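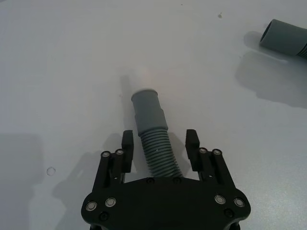 ## 4. What people keep under the sink

We visited 62 homes in Clerodwood over the winter, and I should say at the outset how kindly we were received. Carol Ellwood and Ramesh Tyagi did most of the talking at the kitchen table, and they learned early on that the good stories began once the cupboard door was open. People who had told us they kept "nothing much" would kneel down, laugh, and start passing things out – old faucet washers, half a tub of putty, a drain cover from a house they had sold years before.

Of the 148 spare parts that came up in these talks, 72 had been kept through at least one move. Few owners could say what a given part fitted, and that didn't seem to trouble them. One retired baker had carried the same brass elbow through four kitchens and spoke of it with real fondness.

Flexible hose came up again and again (Figure 4). It is cheap and easy to coil, and most people felt it was a shame to throw out a good length of it. Yvonne Haworth has suggested to us that parts like these are kept as a sort of promise to the house, and we find that a helpful way to think about it, though our notes also hold plenty of plain forgetting.

**Figure 4.** Two segments of gray flexible hose on a white tabletop.

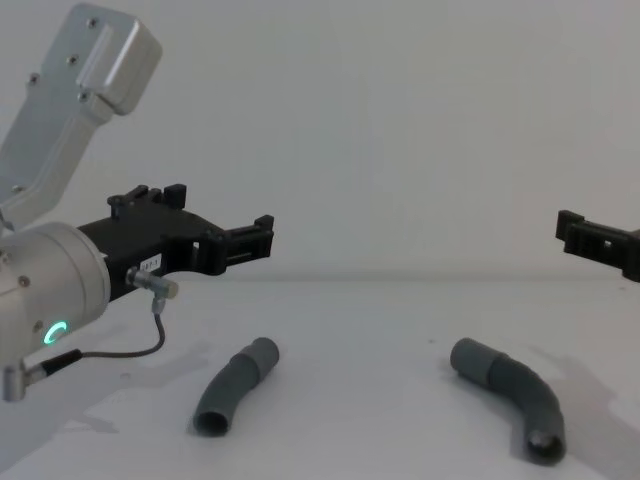 ### 4.1 Who does the keeping

In shared homes, the person who kept the parts was often not the person who made the repairs. Couples disagreed about this cheerfully, and we wrote down both answers.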